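3.2 Recording sessions

The student project ran over two terms. Five students took part, all in their second year, and none had recorded demonstrations before. Training was kept short. Each student read a two-page set of instructions, watched one full session and then made a set of practice recordings which were thrown away. After that they worked in pairs, with one student recording and the other keeping the log.

We asked for tasks of the kind found in an ordinary home: picking up small items, moving them between containers, and clearing part of a surface. The students were free to choose the objects and the order of the tasks. They were asked to leave the furniture and the background of the room as they found it. An earlier round, carried out at the Jirkance teaching laboratory in September, had used a bare bench and a plain wall behind it, and the policy trained on those recordings did poorly as soon as the background changed. The later rounds were therefore moved into lived-in rooms at two sites, which we call Sturnlow and Tanasarn in the tables.

Each recording was made with the hand-held grippers described in Section 3.1. A recording began with the jaws open and clear of all objects, and ended when the student had released the last item and drawn back. Students were told to move at a speed they could keep up for a whole session. Most began too fast. The log sheets show that the pairs noticed this themselves and slowed down after looking through their first recordings on a laptop.

Snack items gave the most trouble in the early sessions. Wrappers are shiny, they fold when gripped, and two of them lying together are hard to tell apart. We kept them in the task set because the students found them easy to replace and because the mix changed from one session to the next. Figure 4 gives a view from one of the tray tasks.

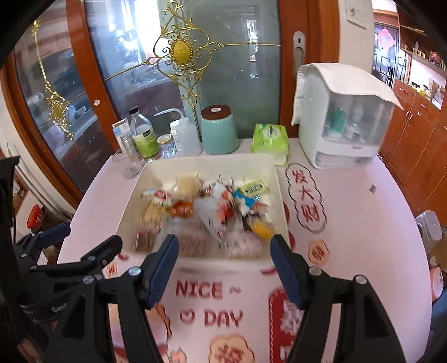
Figure 4. Tray task with wrapped snacks, seen from a hand-held gripper. The jaws are open in front of the tray; part of a second gripper is visible at the left.

Printed surfaces were a second concern. The tabletop in Figure 4 carries red lettering and other red designs close to the tray, and several of the snack wrappers also have red or orange on them. We did not cover patterned surfaces or ask for plain ones. In the labelling stage, described below, such recordings were marked "patterned" so that results on them could be reported separately.

3.3 Labelling and checking

In total the students handed in 1,637 recordings. Each was given a task name, a site, a surface label and a mark for success or failure. The mark was set by the student who had kept the log, and not by the one who had held the gripper. A recording counted as a success if every item named in the task ended up in the right place and nothing was knocked off the surface. Failed recordings were kept but were not used for training.

To check the labels, Luana Assunção went through 200 recordings drawn at random and marked them again without seeing the students' marks. Most disagreements concerned items that had come to rest on the rim of a container. The instructions had not covered this case. We added a rule that an item on the rim counts as a failure, and the students went back over their own tray recordings with the new rule in hand.

Motion blur was recorded as a separate note. Short stretches of blur are common when the gripper is carried towards an object, and we saw no reason to remove them. A recording was left out only if the items could not be made out at the moment of grasping. The same rule was applied to the recordings from Mavutov, which were held back for the tests in Section 4.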